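Cabral for 8-bit gets a second printing and a new level disk

The homebrew platform game Cabral from the small team Ruvberg is back in stock, and this time it comes with an extra disk. Many of you have written to us and asked if it will be possible to buy the boxed version again after it sold out in December. Now it is.

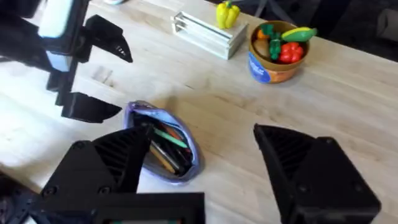
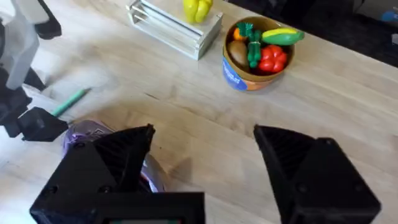

What is new on the disk

The extra disk has 19 new levels, and they are made for people who have already finished the main game. I have played the first eight and they are hard, but fair. The water levels are my favorite because the music changes when you go under the surface, and this is very nice to hear on a real machine with good speakers.

Ruvberg has also fixed the bug where the game could freeze if you paused it during the loading of a boss. The high score table is now saved to disk, so you do not need to write your scores on paper anymore. If you own the first printing you can download the fixed version without paying, but the new levels are only in the boxed edition for now.

The box and the manual

The second printing is 1,965 copies. In the box you get the game disk, the level disk, a printed manual and a folded map of the islands. The manual has been written again from the beginning, and it is much easier to follow than the old one — I remember that I had to ask on the forum how to open the gate in the harbor. Now it is explained on page 3 with a small drawing.

The boxes are printed and packed by Trakdale, the same company that made the first edition. They ship to most countries, but the shipping price is added at the end of the order, so please look at it before you pay.

Does it run on my computer?

The game needs a standard machine with one disk drive and a joystick. It works with the usual memory expansions, but you should turn off fast loader cartridges before you start the level disk. In an emulator it runs well if you choose the exact drive emulation in the settings. Without this setting the intro stops with a black screen, and then you have to reset.

Next from Ruvberg

The team is already working on a racing game with the name Runetti. There is no release date, and the only thing shown until now is a short video of the first track with no sound. It scrolls very smoothly — I hope they can keep this speed when there are other cars on the road too.

Posted 2023-03-01 in Games, 8-bit, News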